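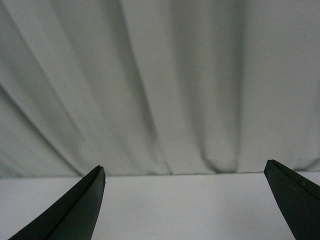 Sewing Room & Small Shop Fittings > Curtains, skirts and covers

Pleated skirt on metal shelving – how would you fix it?

hemline_hattie_cat
Posted June 10, 2020

Hello all, long-time reader, hardly ever post. I've finally got my back room in order and I'm at the stage where it's all white fabric and I've lost any sense of whether it looks right. I've got the pale metal shelving from Lynch (the shop-fitting clearance place in Clirncombe, if anyone knows it) with a pleated white skirt underneath, and then a plain white table with a pleated curtain hanging behind it. It's meant to be a calm backdrop for laying out my bits before I pack them for the Traltville fair, whenever that's back on.

The curtain I'm happy with. The skirt I'm not! I put it up with sticky hook-and-loop in April and it has come away at one end more times than I care to admit. The shelving run is 194 cm long, so there's a fair weight of cloth on it. Do I persevere, or do something cleverer?

tapemeasure_tyrant
Sticky hook-and-loop on painted metal is always a gamble. Did you wipe the metal with surgical spirit first? If not, I'd start there before spending any money. Press it on hard and then leave it overnight with nothing hanging from it.

oldbobbins
I'd bin the sticky stuff altogether and use magnets. Little flat ones sewn into a pocket along the top of the skirt. Mine have been up for years and I can whip the whole thing off for washing in a minute.

tapemeasure_tyrant
Magnets only work if it's steel though. Plenty of shop fittings are aluminium and you'd have sewn all those pockets for nothing.

oldbobbins
Well yes, so try a fridge magnet on it before you start sewing. Hardly difficult.

hemline_hattie_cat
Ha, fridge magnet sticks like mad, I've just been and tried it. There are slots along the front as well, two rows of them, and I did wonder about hooks. 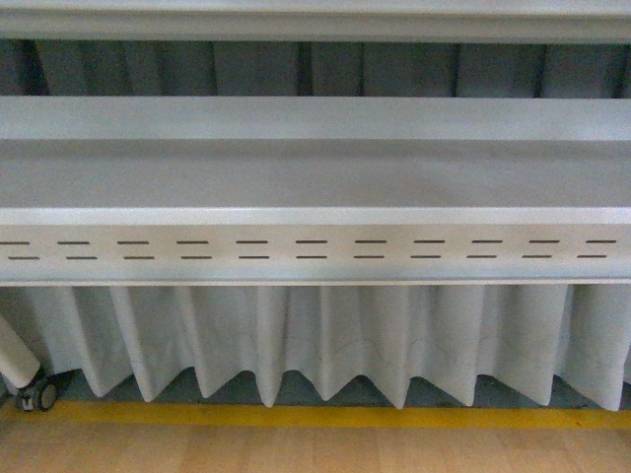

pegbag_and_tea
How far off the floor should a pleated skirt stop?

oldbobbins
A finger's width clear of the floor is plenty, enough to get a broom past without the hem collecting fluff.

pegbag_and_tea
Ta. Mine drags and it's grey along the bottom within a week. On the fixing question, please use the slots! You've got a ready-made row of places to hook into. Plastic curtain hooks pushed through header tape, job done, and no sewing pockets.

oldbobbins
Hooks will pull the top edge into little dips between each one. You'll see every single one on plain white. Might not bother you, it would drive me up the wall.

pegbag_and_tea
Only if you space them too wide! Put stiff tape behind and it stays straight. I've done it on a market trolley and I'm fussy.

hemline_hattie_cat
I can see I'm going to have to try both and report back. While I've got you, how are people keeping the pleats in? I bought the cloth off the Flustutari stall, it says polycotton on the label, and it presses lovely, but once it's been moved about the folds start going their own way.
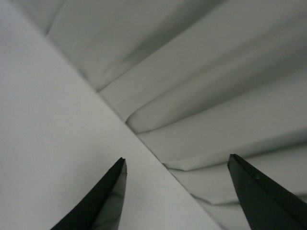
Folds next to the flat bit

tapemeasure_tyrant
Are you pressing them with a damp cloth over the top? Damp cloth, hot iron, count to ten, lift (don't slide), and let each pleat go completely cold before you touch it. I did a full set last winter and it took me a whole evening but they've stayed.

scrapbasket35
Seconding the damp cloth. I add a drop of white vinegar to the water too. Smells like a chip shop for an hour and then it goes.

oldbobbins
Not convinced vinegar does anything on polycotton. On wool, maybe. A line of stitching a few millimetres in from the back fold of each pleat will do more than any amount of vinegar.

scrapbasket35
I've been doing it since I was taught it at school and my pleats are very smart thank you very much :)

hemline_hattie_cat
No fighting over the vinegar please! Now the other half of it. A friend says my curtain is skimpy and it needs another width put in. It's 266 cm of fabric pleated down to 174 cm, and I thought it was fine.
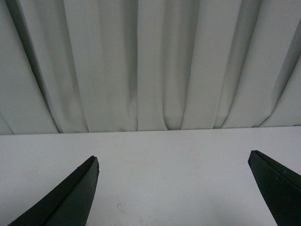 Photo: hemline_hattie_cat, own back room

tapemeasure_tyrant
That's about one and a half times fullness, which is the low end. Most people would tell you double. I'd tell you double.

pegbag_and_tea
I'd leave it. It's behind a table, you want a bit of shadow in the folds and that's all. Double would look like a theatre. I like the hem being slightly wavy where it meets the table as well, dead straight looks like cardboard.

oldbobbins
Agree with pegbag for once. Spend the money on magnets.

tapemeasure_tyrant
You'll all be back here asking for double by Christmas.

hemline_hattie_cat
Right, the curtain stays as it is and the skirt's coming off this weekend. I've got a bag of magnets on order and some stiff header tape left over from the landing curtains, so I'll do magnets at one end and hooks at the other and see which sags first. Does anyone know if you can put the magnets through the wash or do they rust?

oldbobbins
Coated ones are fine at thirty. Don't tumble them, mine all clumped together in one corner and I had to unpick it.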